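Laaksonen 桌面提词器 第二代
货号 557 | 有现货 | 适用于手机、微单及带热靴的摄像机

首页 > 视频拍摄 > 提词与监看 > Laaksonen 桌面提词器

产品简介

观众很宽容。画面暗一点可以忍，配乐老一点可以忍，唯独看见一个人眼珠子从左扫到右、再从右扫回左，一边还声称这番话发自肺腑，他们会立刻把页面关掉，顺便截图发到群里。Laaksonen 桌面提词器就是给这种发自肺腑的场合准备的。

它的原理和几十年前演播室里的大家伙一样：一块分光玻璃，一个遮光罩，文字从下方的平板或手机反射上来，镜头藏在玻璃后面。您看着字，观众以为您看着他们。至于字写得好不好，机器管不了。

第二代改了什么

第一代的买家来信很多，措辞大多还算文明。意见集中在遮光罩：侧面透光，录到下午三四点，玻璃上会浮现出自家窗帘的倒影。第二代把遮光罩换成了双层绒布，接缝处压了边，折叠起来能平放进电脑包。

玻璃边框也重新做过。原来的卡扣需要用力按，按到位时会发出一声很像玻璃裂开的响动，我们接到过不少惊魂未定的电话。现在改为旋钮锁紧，安静多了。

遥控器保留，按键从九个减到五个：开始、停止、加速、减速、回到上一段。设计师 Kaan Karaca 坚持要留“回到上一段”，他本人录公司介绍时用得最勤。

配套软件

随机附送的提词软件叫 Grolletti，手机、平板、电脑都能装，不用注册账号，也不会每天早上提醒您“开启创作之旅”。

滚动速度分 64 档。最慢一档适合致歉声明，最快一档适合念促销条款，中间的请自行摸索。

支持镜像翻转、段落标记、停顿符号。在稿子里打一个竖线，文字滚到那里会停半秒，听起来像是在思考。连打三个竖线，听起来像是忘词了，请慎用。

支持导入纯文本和常见文档格式。从网页上直接粘贴也可以，软件会自动去掉乱七八糟的空格，但不会去掉“赋能”“闭环”一类的词，这个功能做过，内部试用时有一份稿子只剩下标题和电话号码，后来撤掉了。

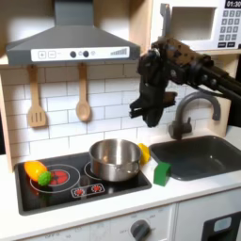 玩具厨房：抽油烟机下挂着木铲和木勺。

谁在用

拍美食教程的，讲政策解读的，录网课的，给品牌拍仿冒“路人随口一说”的，都有。最后一类客户尤其多，随口一说通常要改十一稿。

做恶搞短片的 Dilek Tuncer 给我们写过一封长信。她的本行是模仿各种温情广告，别人上线催泪版，她隔两天上线搞笑版。她说恶搞比原作更吃台词，原作可以靠钢琴曲糊弄过去，她的演员却必须一字不差地把那句煽情旁白念完，再一本正经地念错最后一个字。她现在用两台，一台给演员，一台给扮演感人老父亲的自己的老父亲。

也有人退货。Remzi Karaca 先生（与上文设计师同姓，没有亲戚关系，两人都要求注明）认为用了提词器之后讲话太流利，反而不像他。我们照章退款了。

规格参数

分光玻璃：可拆卸，单面镀膜
适用镜头：遮光孔直径内均可，超广角请先看下面的问答
阅读距离：建议不超过三米
承托平板：最大可放十一英寸
遮光罩高度：约 40 厘米（展开后）
底部接口：标准三脚架螺口
遥控器供电：纽扣电池一枚，已附
颜色：黑。我们试过白色，反光，别问了

包装内含

主机支架、分光玻璃、遮光罩、遥控器、手机夹、擦拭布、收纳袋、说明书。说明书由 Şengül Akgül 重写，比上一版薄一半，安装图终于和实物朝同一个方向。

常见问题

戴眼镜会不会反光？
会，但多半是灯的问题。把主灯抬高一点，往侧面挪。如果镜片上能读出完整的稿子，说明字号也该调小了。

超广角能用吗？
会拍到遮光罩的边。喜欢那种隧道感的客户请随意。

能两个人一起看吗？
能。请提前约定谁念哪一段，软件可以给段落标不同颜色，但无法阻止抢词。

玻璃脏了怎么办？
用附送的布，单方向擦。衣角不行，纸巾也不行，Uvdale 仓库里专门有一个架子放被纸巾擦花的玻璃，欢迎来信索要照片。

碎了能单买玻璃吗？
能，在配件页。第一代和第二代的玻璃尺寸不同，下单前请看一眼机身底部的标签。

可以选购的配件

Welcombe 加重底座：桌子会晃的话建议加一个。
Welcombe 脚踏开关：双手要忙着演示产品时，用脚控制滚动。新手容易踩着不放，稿子会一路冲到“感谢收看”。
备用遮光绒布：猫主人常购。

售后

自签收起保修一年，玻璃人为破损除外。维修由 Recep Şimşekoğlu 负责，寄修前请把稿子从设备里删掉。他不会故意看，可他开机试滚动速度时总得有点字，上个 November 版固件测试期间，他已经被迫读完了两份尚未发布的道歉信。

加入购物车 | 收藏 | 下载说明书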